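Visit report: Sirnness open day, Lestusstead

I went to the Sirnness open day on 15 September 2021 mostly to hear about the January fault. The brochure called it a "brief stop." Corina Gasser, who led our group, was franker. During a breakfast run the arm lost its position after a joint sensor dropped out, and it kept pushing for 13 seconds before anyone reached the stop button. A toaster went off the counter. No one was hurt.

The fix is a new force limit and a second sensor from Famik. Gasser says the arm has passed 114 runs with them. Fine, but all in the same kitchen. I asked how many had the bread box drawer left open, with a loaf still in it and butter out on the board beside the toaster. She didn't have the figure.

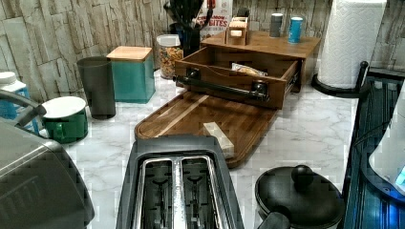 Questions from the floor

Josée McKinnon asked why the stop button had been across the room. It has since been moved, we were told, to within arm's reach of the operator. Fabian Eberhard wanted the fault log. He was offered a summary.

I also asked what the arm does if the new sensor drops out too. "It should hold still," Gasser said. I wrote down "should." The full report is promised to visitors by email, and I haven't had mine.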